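Notes for Saturday — "Does a tidy table help?" (25 Nov 2023, 28 min plus questions)

**Open cold, no hello slide**

Say straight out that I doubt most of what gets sold under the word "declutter." Hold up the Pidetora handout. Read the line about "a calm surface, a calm mind." Pause. Ask who has ever calmed down by looking at a table.

Then the claim I do believe, which is much smaller: if things that look alike stand together, you can find the odd one faster. Jocelyn Estrella thinks even that is generous. Credit her, she'll be in the second row.

**Slide 1: the checks**

Red-and-white checks on a white table. Easy to spot from the door, and that's the whole case for patterned containers as far as I can tell. Don't get drawn into color theory — Eduardo will try.
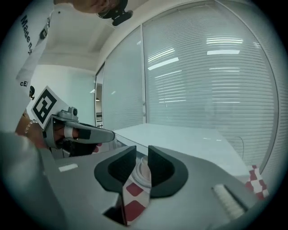 *White cap, checkered label, and more of the same pattern at the right.*

Points to make, in any order:

- A loud label helps when there's one of it. When the neighbor wears the same checks, you're back to reading.
- The Kazmi method says "match everything." Match it to what? Ask the room and wait.
- A white cap near a white tabletop. Pretty. I'd still want a letter on top.

If someone brings up the 60-second reset: I've tried it for 4 weeks. It takes 60 seconds if you skip the hard items, and the hard items are why the table was a mess.

**Slide 2: where the small stuff goes**

Slow down here, Afia says I rushed this part in rehearsal. The usual advice is to push little things to the corner, out of the way. Then they live there. A figurine with an orange face doesn't need a home near the corner, but good luck moving it once everyone is used to it. 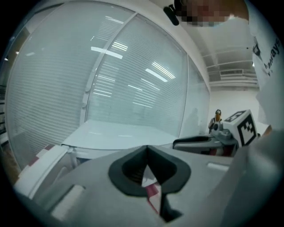
My rule, and I hold it loosely: a corner gets 2 objects. Past that it's storage, so call it storage and put up a shelf. Blažena Štefanec disagrees and would ban corners outright. I'd like to see her try that in a room with a glass wall on one side.

**Likely questions**

"Do you use Ondum boxes?" No. Too deep.

"What about kids?" Pass to Jerome Dagdag, he has the numbers and I don't.

Last thing: mention that the December session is in the smaller room, and ask people to bring back the handouts.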